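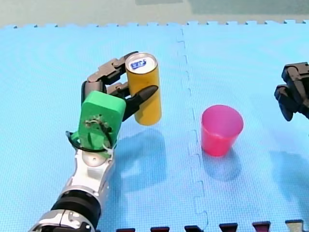

Slide 1. Good morning, I am Marina Zacharopoulos from Tiltaditz. Speak slowly. Thank the hosts.

Slide 2. In July, Xenos bought Trura, the grocery delivery startup. The price is not public. Say this early, people will ask.

Slide 3. Trura has 2,470 active sellers in 36 towns. Xenos wanted the sellers - the app was less important for them.

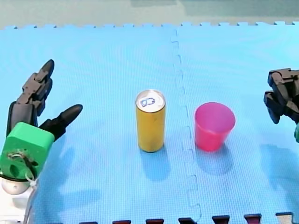 Yellow can and pink cup on a blue mat.

Slide 4. Both apps stay separate for now. Pause here. Compare with Stumik, which closed the smaller brand after 3 months and lost about 200 sellers.

Slide 5. Questions. If time is short, skip the Stumik chart.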